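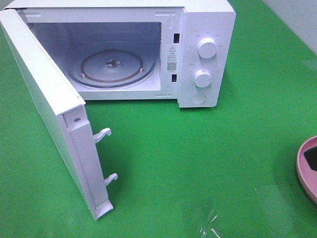
Ticket 1512
Product: Kalinowski Scenic Drives, phone app and printed leaflet
Route: Trorkville to Allcombe by the Devau overlook
Category: Directions / foliage map
Status: Open (reopened twice)

Original report

The app says this drive is 42 miles. I drove it in October and got a good deal more than that on the odometer, and I did not stop for anything except gas and one overlook. The leaflet gives no mileage at all, so I can't tell if the app is wrong or if it sent me the wrong way after the Devau turnoff. I suspect the second. The voice told me to bear left where the leaflet clearly shows a right.

Also, the foliage map had the whole stretch marked "peak." It was green. There were a few red maples down by the water and that was it.

Phone is up to date, app is up to date, location turned on. Please don't ask me to restart it.

Reply from support

Thanks for writing in. Mileage can vary depending on where you begin. Could you please restart the app, clear saved routes and download the route again? Fall color is a forecast and may differ from local conditions.

Reporter

Restarted, cleared, downloaded again. Same left turn, same 42 miles. I began at the Trorkville visitor lot, the place your own route tells you to begin, so I don't see how the mileage "varies."

As for the forecast, I'd like to know what it is based on. I looked at the map three mornings in a row and the colors on it did not change by one shade. Then overnight the entire north half went from "peak" to "past peak." Trees don't do that. It looks to me like somebody fills in a calendar in August and the app reads from it.

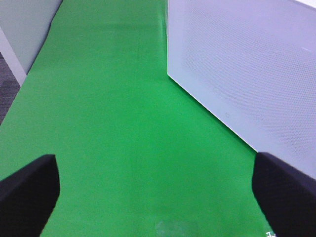
I also tried the drive from the other end, starting in Allcombe, to see if the left turn problem went away. It did. Southbound, the app follows the leaflet exactly and passes the overlook on the correct side of the river. So whatever is wrong is only wrong northbound, and that should narrow it down for you.

Reply from support

We have passed this to the maps team. They report that the northbound route was changed in the spring to avoid a bridge closure near Devau. The closure is now marked as ended. Closing this ticket as resolved.

Reporter (reopened)

Resolved how? I checked at 7:15 this morning and it still wants me to go left. If the bridge is open, and it is, I drove over it coming south, then the detour has no reason to be there. The detour also skips the overlook, the only thing on the cover of the leaflet.

Reply from support

Apologies, the change had not been published. It should now be live. Please download the route once more and confirm. Closing.

Reporter (reopened again)

Downloaded it. The turn is now a right. Good. But the distance still reads 42 miles, same as it did with the detour in it. Both of those can't be true. Either the number was never worked out from the route, or it is still the old one.

I'm also waiting on an answer about the foliage map. It's November and the road along the ridge is still listed as "near peak" - there isn't a leaf left up there except on the oaks, and those are brown.

Internal note (visible to reporter)

Distance field is typed in by hand when a route is created. It does not update. Will be corrected for this route. Other routes not checked.

Foliage layer: source of dates unknown, asking.

Reporter

"Other routes not checked" is not very comforting, but at least it's an answer. I'll leave this open until I see the new mileage, and until someone says where the dates come from. If the answer is a calendar, just put that on the map so people can plan around it.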